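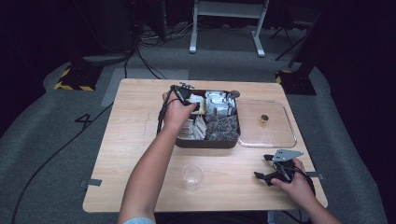 Rochelle Partington had already replied to the parts list with the objection that a handheld gripper only tells you what your own wrist can do, and that anyone building a pair at home should first check whether their arm on the other end can do it too. Fair point, and it shaped how I tested these.

The Stalunent is a kit for 2 hand-held parallel grippers, sold as a pair with cables, jaw tips and a flat mounting plate for each unit. I bought mine at full price and have used them in the Marsden shared workshop for small-parts handling: foil packets out of a divided tray, a clear cup, a few things with lids.

Assembly

Allow an evening per gripper. The instructions are clear up to the linkage and then skip a step. The two short standoffs go in before the jaw carriage, and if you fit them afterward you will take the carriage off again. The screws supplied were the correct length. One jaw on my left unit had a burr on the slide, which came off with a few strokes of a needle file. The mounting plate is metal and stays flat when tightened.

In use

Trigger travel is long and linear. Backlash at the tips measured 0.4 mm on the right unit and 0.6 mm on the left, before and after filing. For packets standing on edge this is adequate. The tips are narrow enough to get between two packets that are pressed together, provided you enter from above and close slowly. Entering at an angle tends to pick up two.

Clear plastic is harder. The tips grip a thin cup wall well enough, but there is no useful feel through the trigger, and it is easy to close too far. I added a printed stop that limits closing force, and would like to see one in the box.

Weight is fine for twenty minutes. Past that I rest the idle hand on the table.

Cabling

This is the weak part. The cables leave the body toward the work and want to lie across whatever you are reaching into. Paora Doolan suggested a sleeve along the forearm, which helps with one hand and gets in the way with two. A right-angle connector would do more. Leave slack: mine pulled out twice in the first session.

Logging

The position encoder reports at 500 Hz over USB. I recorded 2,254 grasps across October and lost 2, both to the loose connector. I used Cellby to read the log files. It imports them without conversion, but the time column is in encoder ticks and you have to set the scale yourself – the manual does not mention this.

Compared with the Flulisine

I had the Flulisine single gripper before this. It has less backlash and a better trigger, and the jaws open wider. It also has no mounting plate, and buying two costs considerably more than the Stalunent pair. For one-handed work I would still take the Flulisine. For a tray and a lid at the same time, the Stalunent.

On Rochelle's objection: I now rotate my wrist less than I would naturally, and keep the approach close to vertical. The arm at Marsden reproduces those grasps. It does not reproduce the ones from the first two sessions, and I have dropped them from the set.

Spare tips are sold in packs of four. The soft ones wear first.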